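How to Ask Your School Board to Review Attendance Zones

Many parents feel that the school map of their district is not fair, but they do not know where to begin. I was in the same situation two years ago, when my daughter was assigned to a school on the other side of Queiroz although we could see another one from our kitchen. The steps below are the ones I followed. The rules in your state can be different, so please check them first.

Step 1. Get the map and the enrollment numbers.
Write to the district office and ask for the current zone map, the capacity of each school and the enrollment by grade. In our case Bomano Elementary had 735 students in a building planned for 1000, while the school in Brekero was full. Keep the answer in writing.

Step 2. Find the policy.
Look in the board policy manual under "attendance areas" or "student assignment." Write down who can request a review and when the request must arrive. Our board accepts requests only until the end of July.

Step 3. Collect signatures.
Our district asks for 100 signatures from residents. Use one sheet for each street and leave space for the full address, or the clerk will return it to you.

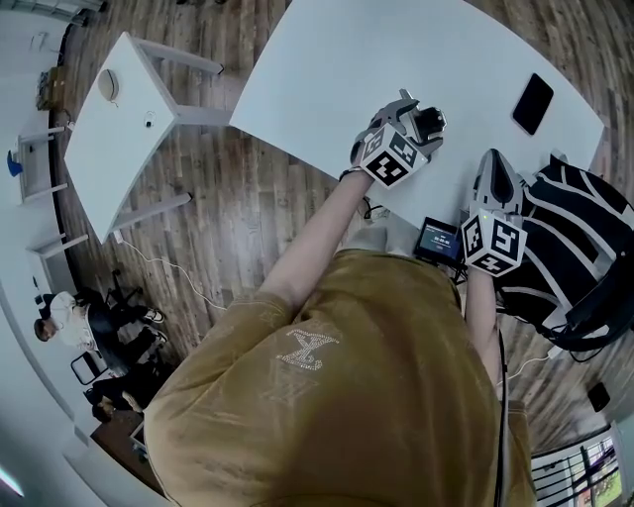 Marlene Honorato wrote to me that in her district the signatures of renters were refused at first, and that she had to show the clerk the line in the policy which says "resident" and not "owner." She recommends bringing a printed copy of that page when you deliver the sheets.

Step 4. Speak at the meeting.
Sign up before the meeting starts. We had 2 minutes for each speaker, so I read my text aloud at home with a clock. Say which school, which streets and what change you ask for. Leave the personal story for the end, if there is time.

Step 5. Follow up.
Send a short e-mail to the board secretary the next morning and ask on which agenda the request will appear. If you get no answer in ten working days, write again and attach the first message.

Last updated December 1, 2024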